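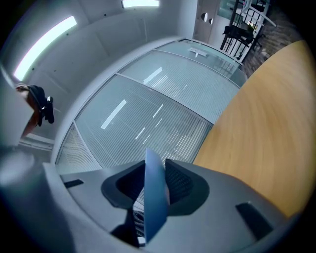 Attachment 1: table and glass partition, blinds side.

Ticket 43 — Meeting room, Nestham office
Reported by: Parisa Kiani
Assigned to: Siamak Shahbazi, Facilities
Priority: Normal

Users report glare from the ceiling lights on the glass partition when seated at the wooden table. The venetian blinds behind the glass do not reduce it.

Saturday, 15:30 — Light level lowered at the wall panel. Glare reduced but still reported from the seats nearest the glass. Request for matte film sent to Vitix — quote pending.

Status: Open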